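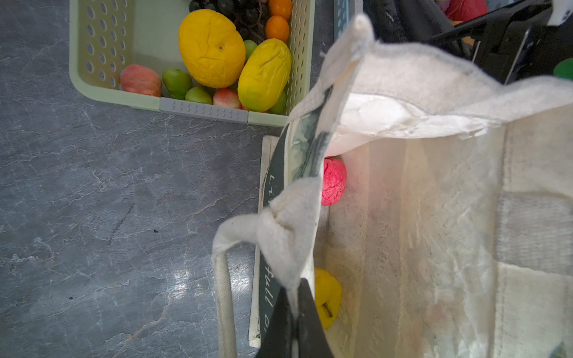 Packing the shopping with Flater: speaker notes

Home Talks Projects Club diary Join Contact

Skanulholm student robotics club, February 2019. Notes for whoever ends up giving the talk. Read them beforehand. The last speaker read them out during, including the bits in brackets.

Opening

Say hello, say who we are. We are nine students, a room with a lock that works if you lift the door slightly, and a two-armed robot called Flater. Don't explain the name. We have tried and it makes the name worse.

The task fits in one sentence: there's a tote bag, there are baskets, and there's some shopping to be moved between them. Let them think it's easy. Most people have packed a bag by the time they come to a talk like ours and they will feel sorry for us.

(Pause. Water, if you brought any.)

Why a bag

Last year's project was stacking blocks. Blocks are polite. They have flat sides, they stay where you left them and they have no handles. We got quite good at blocks and began to say things like "robust" in front of visitors, so for the Brovovura student challenge we picked something that would put a stop to it.

A canvas bag changes shape whenever you touch it. It folds inwards just when you want it open, and its handles go wherever they like. If you put your own hand in a bag and the cloth gets in the way, you push it aside and never think about it. Flater has to be shown. Then it has to be shown again with the handle on the other side.

Fruit was meant to be the easy half. Ask the room which is harder to pick up, a melon or a bunch of grapes. They'll split. Tell them it depends where the gripper comes in, and move on quickly before anyone asks for numbers on grapes.

How we teach it

Keep this short, it's the part where the back row looks at its phones.

One of us drives the arms through the job by hand while the cameras and the joint readings are recorded. Do that enough times and you can train a program to copy the general idea. The club has recorded 303 complete runs. A complete run means the item ended up where it was supposed to be and the person driving didn't swear loudly enough to be asked to leave.

Things worth saying about the 303:

- The early ones are slow and rather tense. You can tell who was driving from how long the gripper dithers over the basket.
- We threw nothing away for being ugly. A clumsy run that gets there still shows the program how to get out of a mess, and it will need to know.
- Everyone puts the shopping back differently. We argued about making a rule and then left it alone, and the results were better with the untidiness in.
- Driving two arms at once is tiring. Turns are five runs long, then swap. People who say they are fine to carry on are the ones to swap first.

The wrist view

Some of the audience will have assumed there's one camera somewhere up above, looking down like a lifeguard. Explain that there are also small ones down at the gripper. From up there you can tell which basket an arm is going for. From the wrist you can tell whether the finger is inside the bag or merely leaning on the outside of it, which from a distance look much the same and lead to very different afternoons.

The drawback is that the wrist view moves with the wrist. When an arm turns, the whole world turns, and any printing on the bag ends up sideways. The program minds less than we do.

Two arms, one bag
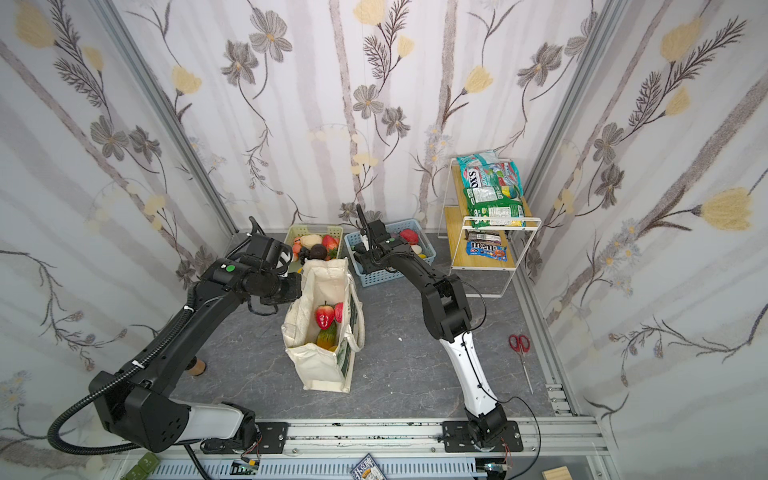
A message sent in after the October run-through asked why we bother with two arms at all, when one would be cheaper and couldn't bump into the other. It's a fair thing to ask and it will be asked again, so have an answer ready.

The long answer involves the words "coordinated manipulation". Use the short one: try packing a floppy bag with one hand in your pocket. One arm can deal with the cloth while the other deals with the fruit. They share a rail, so neither can wander off, and they do sometimes want the same bit of air. We've put in a rule that the arm nearer the bag goes first. It was a day's work to write and a good deal longer to agree on what "nearer" meant.

If somebody follows up by asking whether the arms have ever hit each other, say yes. Everyone can tell when you are being careful.

You may also get a question about the flowery wallpaper. It's wallpaper.

What went wrong

Audiences like this part more than the parts that went right, so give it room.

First: the generous grip. For weeks Flater closed its fingers far harder than it needed to, with the air of somebody shaking hands at an interview. The fault was ours. We had all been driving that way because we were afraid of dropping things, and it copied us faithfully.

Second: the phantom drop. The arm would carry an item to the bag, open above the rim and go home satisfied, having missed. The program had learnt the movement and had no opinion about the result. We added more runs where the driver misses and goes back for it. Recording mistakes on purpose is harder than you'd think. Some of us were naturals.

Third: our own code. The club's part of it stands at 3293 lines, and I'd like it known that a good many of them are comments apologising for the others. Amegashie, the firm that lent us the training computer, asked to see it. We sent them the tidy folder.

Results, such as they are

Don't oversell. Single items from basket to bag: mostly fine. Melons: fine if it comes at them from the side. Grapes: see above, keep moving. Taking things out of the bag again is where it still goes to pieces, as the cloth follows the fruit up and the arm seems to feel it has won both.

If the video plays, let it run without talking over it. If it doesn't, do not act it out.

Questions

Likely ones, with answers:

Could it work in a shop? No.

Could it work in a shop one day? Possibly, if the customers were patient and brought the same bag every time.

Can we have a go at driving it? Yes, after the talk, one at a time, sleeves rolled up. Show them the stop button first and make them press it once.

Leave the last slide up while people queue. It has the club's address on it, and the typing mistake has been fixed in every copy except the one on the memory stick.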